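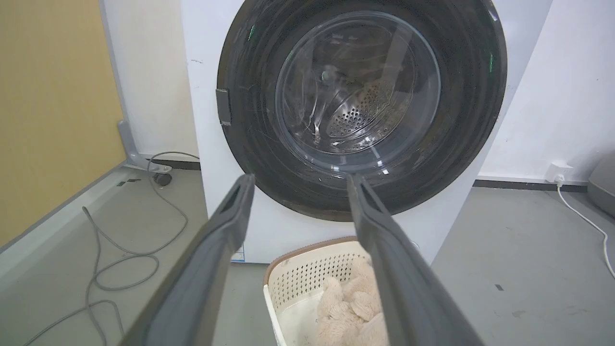 Fig. 4. Front-loading machine with the round door, and laundry basket.

Section 4. Connecting the Grirnix softener to the water line

This section explains how to put the Grirnix water softener before your washing machine. Please read all steps one time before you start. The work takes almost 2 hours for a person who did not do it before.

Before you begin

Check that the box contains the softener body, the wall plate, the short inlet hose, the long outlet hose and the bag with washers. If the bag is missing, write to Satlow service and give the part number 2533. Do not use washers from old hoses, they become hard with the years and will leak.

You will also need an adjustable wrench, a bucket and a dry cloth.

CAUTION: Unplug the washing machine and close the water valve before step 1. Do not work with wet hands near the outlet.

Mounting and connecting

1. Hold the wall plate on the wall, near to the water valve and higher than the floor by at least 200 mm. Mark the holes with a pencil.

2. Drill the holes and fix the plate with the screws. For walls of hollow brick, please use the longer anchors of type Gazi, sold separately.

3. Hang the softener body on the plate. You must hear a click on both sides.

4. Put the bucket under the water valve. Unscrew the old hose from the valve and let the water run out of it.

5. Screw the short inlet hose to the valve and to the side of the softener with the blue ring. Tighten by hand, then give a quarter turn with the wrench.

6. Screw the long outlet hose to the other side of the softener, and then to the water inlet of the machine.

NOTE: The arrow on the body shows the direction of the water. If the arrow points to the valve, the hoses are exchanged and the softener will not work.

First rinse

7. Open the water valve slowly and look at all connections for a few minutes. Dry them with the cloth, so you can see a new drop easily.

8. Plug in the machine and run one short program without laundry and without detergent. The first water can be a little yellow. It comes from the resin and is not dangerous for the machine.

9. Set the hardness dial on the front of the softener. The value for your town is given by the water company. If you do not know it, leave the dial on 2.

After this you can use less detergent than before. Begin with half of your usual amount and add more only if the clothes do not become clean.

CAUTION: When the room can freeze in winter, close the valve and empty the softener as described in the section Storage. Damage from ice is not covered by the Somier warranty.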